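Sports Communication 2 – Handout 6
Writing the honours release
Tutor: Pavithra Murthy

When a student athlete receives an award, the college office sends a short text to the newspapers. We call it the honours release. It has its own order, and editors expect this order.

The first sentence gives the place, the full name, the year of study, the sport and the award. Everything else can wait. Compare these two openings:

Weak: It was a proud day for everybody at Menzies College.
Better: Menzies College second-year hurdler Morven Galbraith has been named to the Tresis League all-star team.

The second paragraph is for results. Choose the best ones only – a list with 8 meetings will be cut by the editor. Write the unit each time, also when it seems clear (60 metres, not only 60).

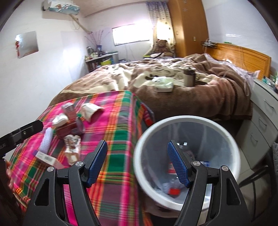
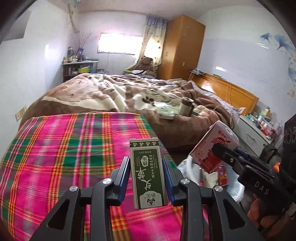
Top: plaid cloth on the table. Bottom: green-and-cream box, marked 10ml.

The quotation comes third. It should be from the coach, and it must be said by the coach. Last February one group wrote a sentence for Calum MacLeish and he did not recognise it. Ask, write down, read it back.

Close with the background: home town, former school, course of study. If the athlete was selected from a large field, you may give the number, for example 426 nominated students.

Spelling of names: check with the athlete, also for the simple ones. Fathima Paul was printed as "Fatima" two times.

Exercise for 4/12/26: write a release on a team-mate, one page, and bring it on paper.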